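Ullska Wine Cabinet, 15 bottles
Kundico item 451

The Ullska is a small upright wine cabinet for people who keep a few bottles on hand and don't have a cellar. It holds 15 standard 750 mL bottles lying flat. Wider bottles, such as sparkling, fit on the bottom shelf only.

There are 2 temperature zones with separate controls. Most owners set the top for whites and the bottom for reds. The display can be switched off at night without changing either setting.

Shelves slide out halfway and lift free for washing. The door is tinted glass and can be hung from the left or the right. Allow a gap behind the cabinet for airflow, and leave it standing upright for 4 hours before plugging it in. Not suitable for an unheated garage. 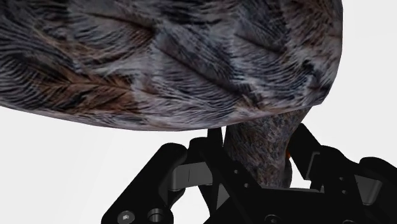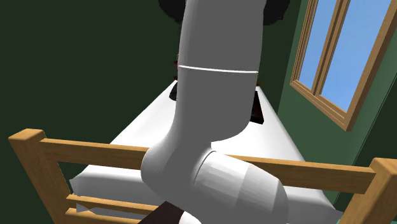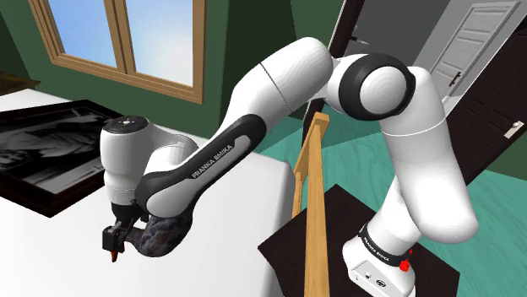
Valtberg wrote to us that the lower zone took most of a day to settle after a full load, and that reds with a heavier shoulder, like some Pinot Noir, had to go in neck to neck. The cabinet was otherwise quiet enough for a dining room.

In the box: cabinet, shelves, door handle, hinge cover, two keys and a printed guide. The charcoal filter is already fitted. Replacement filters are sold separately and should be changed once a year.

Also available in the same colour: the Tu bottle rack, which sits on top of the cabinet and needs no screws.

Next shipment expected in April.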